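Grilier GP-2 replacement fingertip pads

Sold as a set for one gripper. Price 1,289 per case of 13 sets, single sets on request.

The packet says "suitable for collaborative use". Read that with some care. A pad can't be collaborative. Soft foam spreads a load a bit better than bare metal, and that is all we are prepared to claim for it. Whether people may stand near the arm is settled by the risk assessment for the whole job: arm, gripper, tool, towel, table, and whoever walks past.

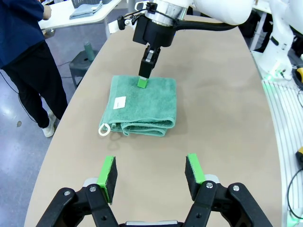
Okafor Handling – Grippers and Tooling Desk

We get asked for a certificate with every order. There isn't one for the pads, and if another supplier offers you one, ask what was tested and on which arm. Speed and force limits have to be checked on your own cell, with the pads fitted, at the places where a hand could get caught. Two arms sharing a table need checking together as well as singly. We have seen nearly 8 assessments where the second arm got one line.

Towels make people relax. The load is soft, so the cell must be safe – a poor argument, when the finger and the linkage behind it are as hard as ever.

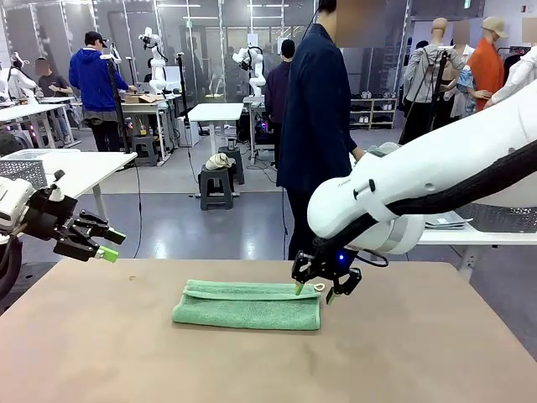
Towel work with green-tipped fingers, people close by.

Before you order
Check the finger width against the Clillitz drawing. Older Bustach fingers need the adaptor plate.
Fit pads in pairs, with power off and the arm locked out.
Repeat your force check after any change of pad, even like for like.
Keep cables off walkways. It's in everyone's rules and on very few floors.

Pad life: we don't publish a figure. The one we were given came from a test on smooth plastic, and terry cloth is another matter.

Questions about fit go to Desmond Boateng. Shoshana Rosenthal will look over a draft assessment but won't sign it for you.

Returns accepted unopened until the end of November.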